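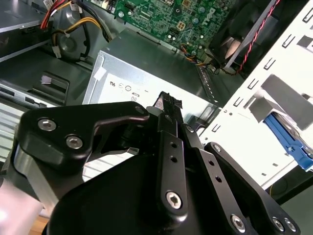 Small multi-pin connector, inside an open tower.

OLD COMPUTERS – THE FALL DROP-OFF IS BACK
Faneden Neighborhood News, September 7, 2025

Quick one this month, the printer wants the pages early. The fall drop-off is on again in October, same place as spring, the loading side of the Ritchie building. Drive in from Mustavik Road, NOT the alley. Alley is still torn up.

Spring was bigger than we planned for. 71 towers, 59 monitors, and a pile of keyboards we stopped writing down. Two of the towers still had family photos on them with no copy anywhere else. Please please copy your stuff first. We can wipe a drive, we can't un-wipe one.

What we take: desktops, laptops, flat monitors, cables, mice, routers. Printers yes, but take the ink out. Old tube monitors are 2 dollars each this time becuase the recycler charges us now. Everything else free.

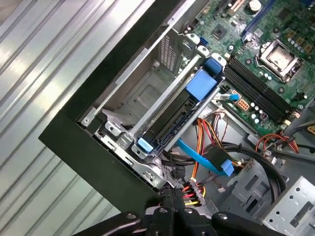
What we don't take: microwaves, TVs, anything with a leaking battery. If a laptop battery looks puffy leave it at home and call the county line, they have a bin for those. Don't put it in the trunk with the groceries.

Several people asked where it all goes. Anything fairly recent gets checked over, gets a fresh drive and goes out to whoever is on the request list – students mostly, some folks looking for work. The rest goes to Prulen for scrap. They send us a weight slip and we post it on the board by the mail slots. It was late last time, sorry.

The request list has 50 names on it right now. So if you have a decent machine sitting in a closet "just in case", this is the case. Power cords too!! We are always short on power cords. Tape it to the machine if you can, otherwise it ends up in the cord box and good luck.
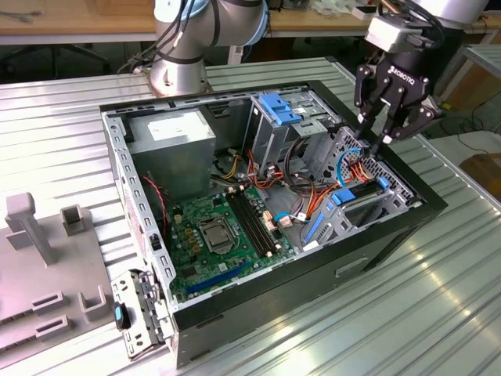 Can you pull the drive yourself and keep it? Sure. Write NO DRIVE on masking tape and stick it on the front. Same if you know the thing is dead, or was dead last you tried. Saves us an hour of plugging in.

Help needed at the tables, morning shift especially. Lifting for some jobs but not all, somebody has to do the sign-in sheet. Gloves if you have them, case edges are sharp. Coffee is covered. Donuts are not, hint.

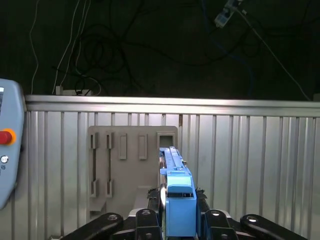
The fix-it table will be open too, for small stuff. Loose ports, stuck keys, a fan that rattles. Bring the machine and the charger, no promises. A lot of what comes in is a part that got shoved in crooked, so go slow at home. Line it up before you push, like the blue plastic piece with its tip just under that square opening in the gray panel. Still won't go? Stop and bring it in.

Rain plan: same day, inside, use the side door. Hours will be on the board once the building confirms.

RECENT ITEMS
Leaf bags – new pickup rules
Mustavik Road paving, what we know so far
Coat swap needs hangers
Minutes from the summer meeting

Contact the newsletter desk | © 2025 Faneden Neighborhood News | Back to top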